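# About Clandodier

Clandodier is an independent service company working in onshore wind. We inspect, maintain and repair turbines for owners who do not have technical staff of their own, and we advise them when a machine nears the end of its planned working life. Our customers include farming families with a single turbine, community energy groups and operators of medium-sized wind farms.

The company was founded in Norkbridge by Rezaul Talukder and Margareta Lungu, both of whom had previously worked on gearbox repair. It began as a workshop with two employees and one van. The workshop remains our head office, and all major component work is still carried out there. A second depot at Dudek holds spare parts, lifting equipment and the training tower.

## What we do

Our service teams carry out planned maintenance under annual or five-year agreements. Each agreement sets out the number of visits, the parts included and the time within which we must attend a fault. Work outside an agreement is quoted separately and is not started without the owner's written approval.

Blade inspection is done by rope access. Findings are graded on a scale from 1 to 5, and the owner receives the full set of notes along with the grades. Repairs to leading edges and lightning protection are normally scheduled between April and September, when wind speeds are lower and resins cure more reliably.
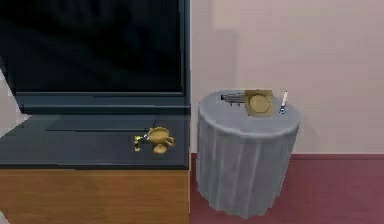 Owners may also follow the condition of their turbines through Utia, our monitoring service. Utia collects temperature, vibration and output readings from the turbine controller and sends an alert to our duty desk when a reading leaves its normal range. It can be fitted to most geared machines, including older models whose makers no longer offer support. Readings belong to the owner and are handed over in full if an agreement ends.

## Our people

Rezaul Talukder is Managing Director and is responsible for customer agreements. Margareta Lungu leads the workshop as Technical Director. Konrad Makowska manages the field teams and the duty desk, and Svenja Seidel is Head of Health and Safety. Amparo Gallardo joined the company to develop Utia and now oversees all monitoring and reporting.

Apprentices are taken on each October. They spend their first months at Dudek, where they complete training in working at height, manual handling and rescue before joining a field team. Applications are considered from school leavers and from people already working in other trades.

## Safety and standards

No member of staff climbs alone. Team leaders have full authority to stop work on account of weather, equipment or fatigue, and customers are not charged for a visit ended in this way. Oils, filters and worn parts are removed from site and sent to licensed contractors.

Our teams complete roughly 1,000 site visits a year. Enquiries about new agreements should be sent to the Norkbridge office, giving the turbine model, its location and the date of its last service.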